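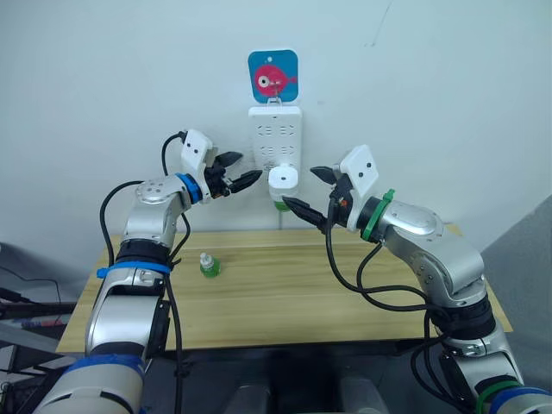

Home Articles Workroom Storage Archive About
Search this site Enter keywords Go

Hang the Power Strip on the Wall

Sumathi Nambiar
March 2021

The power strip is the most heavily used object on most desks and the one with the least assigned space. A monitor gets a stand and a lamp gets a clamp. The strip gets whatever floor is left behind the table leg, where it collects lint and is kicked by anyone who stretches their legs. My position is that it belongs on the wall, vertical, directly above the back edge of the work surface, and that for most rooms an adhesive hook is an adequate way to put it there. I will also argue that most people who do this stop one step early.

The case against the floor is short. A strip lying face up has its openings pointed at the ceiling. Dust falls in, and so does liquid. Reaching it requires kneeling, and people who have to kneel to unplug something tend to pull on the cord. Pulling on the cord loads the joint between cord and plug, a part of the assembly that was never meant to take that load.

The case against the tabletop is different. A strip on the table takes a rectangle of usable surface and then takes more in practice, because each plug stands up from it and each cord needs room to bend. On a narrow table the loss is considerable. The strip also slides. Every insertion pushes it and every removal drags it, so the user ends up holding it down with one hand while working the plug with the other.

Mounting it under the table is the solution preferred by people who photograph their desks. It looks tidy and works well for equipment that is plugged in once and left. It works badly for anything else. You can't see the openings, so you find them by feel, and finding a live socket by feel is a poor habit to build into a room.

That leaves the wall. A vertical strip has a narrow footprint, and its face points at the person using it. Cords hang down from it and can be led off to either side. The lower sockets sit close to the table, which suits short-corded items such as chargers and small adapters. The upper ones suit things with a long lead. Large plug adapters are best kept to the bottom positions, where their weight acts near the table and the body of the adapter doesn't shade the openings under it.

The usual objection is to the hook. Screws are stronger, and in a space you own, with a wall you are willing to drill, I would use screws. Many people rent. Others work at shared tables where the layout changes twice a year. An adhesive hook leaves the plaster alone and can be moved. It comes in plain white and, in the stationery aisle, in a large number of cartoon animals. The printed ones get more ridicule than they deserve. The print has no bearing on the adhesive, and a bright pad on a white wall has one practical merit, in that you can find it with your eyes when hanging a white strip back up.

What matters with adhesive is preparation. The wall must be clean and dry, and paint that chalks when rubbed won't hold anything. The pad should be pressed on firmly and then left unloaded for as long as the package says. The load rating on the package is for a steady downward pull. It says nothing about a plug being yanked outward, and outward force is what peels a pad off a wall. The strip should therefore be light, with its cord supported separately so that the hook carries only the body.

The step most people skip follows from this. A strip hung from one point at the top is a pendulum. Press a plug into a lower socket and the bottom meets the wall, so insertion is fine. Pull one out and the bottom comes with it. The strip swings away, the plug comes out at an angle, and the hook takes a jerk in the direction it resists least. The remedy is a second fixing near the lower end. A strip of hook-and-loop tape is sufficient, as is a second adhesive pad of any kind. The top hook carries the weight and the lower fixing stops the swing.
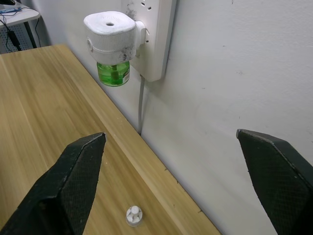

Height is the next decision, and it is normally made by accident. I favor leaving a clear gap between the bottom of the strip and the table, enough to pass a hand and a cloth. The seam between table and wall is where crumbs, staples and small plastic parts end up. If the strip is set hard down on the table, the seam behind it is never cleaned. The same goes for a bundle of cord stuffed into that corner.

I have used this arrangement in two rooms. The first was a workroom at Jimside, where the tables are pushed straight against the walls and floor strips had been the norm. We moved 2 of them up in January. The complaint I expected was about looks, and I did get it: a strip at eye level is plainly visible, scuffs and all. White casings show every gray smudge. My answer is that the same smudges were present on the floor, where they were less likely to be wiped off.

The second was my own table at home. I kept a log there for a while, which Pinto, who shares the room, considers excessive. It recorded 525 insertions and removals before I stopped. The hook stayed up throughout, with the lower fixing in place. I don't offer this as a test of anything except one hook on one painted wall.

Some limits should be stated. Strips meant for wall hanging have a slot or eye molded into the casing, and one without such a feature shouldn't be hung by its cord or by a loop of string. Nothing that draws serious current, such as a space heater, belongs on a power strip in any position. Surge-protected models are often too heavy for adhesive and should be screwed up or left on a shelf. A household with small children has reasons to prefer covered sockets, and a strip at table height is within reach of a child on a chair.

There is also the matter of small loose parts. Plug covers, caps and spare pins get set down on the table beside the strip and stay there. I keep a shallow dish to one side for these. It should stand away from the wall, since anything placed directly below the sockets will be buried under cords by the end of the week.

Check the pad each time you wipe the table. If a corner has lifted, take the strip down, unplug it, and replace the pad with a new one. Pressing the old one back is not a repair.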